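Administrative Law, Unit 7: Agency Subpoenas and Motions to Quash
Handout for section 311, instructor Trinidad Montoya
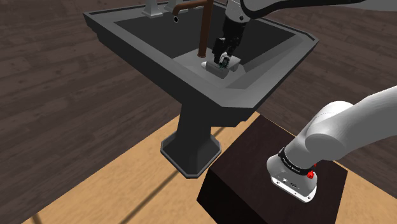 An administrative subpoena is a written demand for documents or testimony issued by an agency under a power given to it by statute. No judge signs it. If the recipient refuses to comply, the agency usually has to ask a court to enforce it, and most of the case law comes out of those enforcement hearings.

What the agency has to show

Courts generally ask whether the inquiry is within the agency's authority, whether the demand is definite enough to answer, and whether the material is reasonably relevant to the inquiry. The agency does not need probable cause. Check the enabling statute first. Students often skip it and go straight to the relevance argument.

Grounds for objecting

Overbreadth and burden are raised most often. A demand for "all communications" with no date range is open to attack, but a court will often narrow it before throwing it out. Privilege has to be claimed document by document, normally in a log. A First Amendment objection comes up when the demand would expose members, donors or unpublished work. The recipient should be ready to offer specific facts about likely harm.

Problem for discussion

The state consumer office is looking into price claims made by Trastlow, a heating supplier. It serves a subpoena on Tollness, a small policy group that published two reports praising the company. The subpoena has 11 requests. Request 4 asks for the names of all donors over the past seven years. Tollness has roughly 150 donors and says many gave on the promise of privacy. Its lawyer, Polishchuk, writes to object. The office then withdraws Request 4 but says it may serve it again.

Is there still a live dispute over Request 4? What would you want to know about the office's reasons for withdrawing it? Does it matter that Tollness is a third party?

Read the Sarine memo in the course packet before class. Written answers, two pages at most, are due 30 Sep 2026. Cite the enforcement statute by section.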